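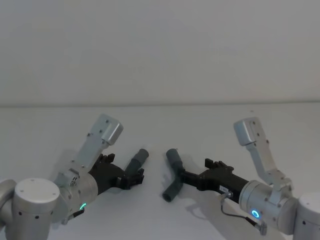
Rédiger une annonce pour vendre sa maison sans agence

Une annonce immobilière se prépare avant de s'écrire. Comptez une demi-journée pour réunir les papiers et prendre les mesures, puis une heure pour le texte. La méthode qui suit vaut pour une maison individuelle vendue par son propriétaire. Pour un appartement, il faut y ajouter les informations sur la copropriété : nombre de lots, charges annuelles, procédures en cours.

1. Réunir les documents

Sortez le titre de propriété, le dernier avis de taxe foncière, les factures des travaux importants et le dossier de diagnostics. Le diagnostic de performance énergétique doit être prêt avant la mise en ligne, car la classe énergie et la classe climat figurent obligatoirement dans l'annonce. Si vous n'avez pas encore de diagnostiqueur, demandez deux devis.

Notez sur une feuille l'année de construction, la surface du terrain, le type de chauffage et le mode d'assainissement. Un acheteur sérieux posera ces questions au premier appel.

2. Mesurer les pièces

Mesurez chaque pièce au sol, entre les murs, sans compter l'épaisseur des cloisons. Les parties dont la hauteur sous plafond est inférieure à 1,80 m ne comptent pas dans la surface habitable. Le garage, la cave et les combles non aménagés se donnent à part.

Prenons une maison de plain-pied avec un terrain de 720 m². La chambre du fond mesure 18 m² avec son placard, et c'est la plus grande de la maison. Ces deux chiffres ont leur place dans l'annonce. La surface de l'entrée, 6 m², peut rester dans le tableau que vous donnerez aux visiteurs.

3. Écrire le titre

Le titre doit contenir le type de bien, le nombre de pièces, la commune et un seul atout. « Maison 5 pièces de plain-pied, jardin clos, Kjærgaard » suffit. Évitez les majuscules sur toute la ligne, les points d'exclamation et « à saisir », que les gens ne lisent plus. Sur Iltetti, la fin des titres longs disparaît dans la liste des résultats : mettez la commune assez tôt.

4. Écrire la description

Suivez l'ordre de la visite : l'entrée, le séjour, la cuisine, les chambres, la salle de bains, puis les annexes et le terrain. Une ou deux phrases par pièce.

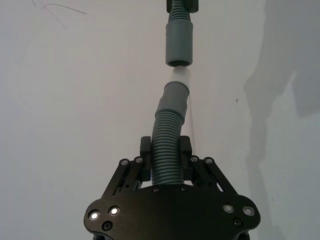
Donnez l'exposition du séjour et dites ce qui a été refait, avec l'année. « Toiture révisée » ne dit pas grand-chose ; indiquez ce qui a été remplacé et si la facture est disponible. Pour les distances, préférez le temps de marche jusqu'à l'école ou la gare, et faites le trajet vous-même avant de l'écrire.

Signalez aussi les défauts visibles dès la première visite, par exemple une salle de bains à refaire ou une route passante. Wenche Halvorsen, qui a vendu sa maison de cette façon, avait indiqué dès la deuxième ligne que la cuisine datait. Elle a reçu moins d'appels que sa voisine, mais les visiteurs venaient en connaissance de cause.

5. Fixer et afficher le prix

Comparez avec les ventes récentes du secteur pour des maisons de surface proche. Les prix affichés dans les autres annonces sont des prix demandés, souvent plus hauts que les prix signés. Affichez un montant net vendeur, en précisant que les frais de notaire sont à la charge de l'acquéreur.

6. Relire et publier

Faites relire le texte par quelqu'un qui ne connaît pas la maison. S'il ne peut pas dire combien il y a de chambres ni où se trouve le garage, reprenez la description. Vérifiez ensuite le numéro de téléphone, puis publiez. Notez la date de chaque modification de prix.

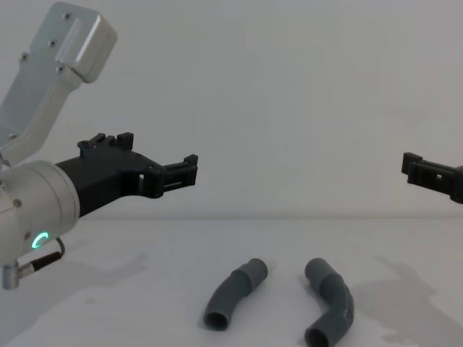 Faut-il indiquer l'adresse exacte dans l'annonce ?

Le nom de la commune et celui du quartier suffisent. Donnez l'adresse par téléphone ou par message, une fois le rendez-vous de visite fixé.

Henrik Ehlers
Mis à jour le 27 septembre 2026

Articles récents
Compromis de vente : les conditions suspensives
Préparer le jardin avant les visites
Diagnostics obligatoires : durée de validité
Vendre une maison avec une servitude de passage
Lotissement de Brunent : lire le règlement avant d'acheter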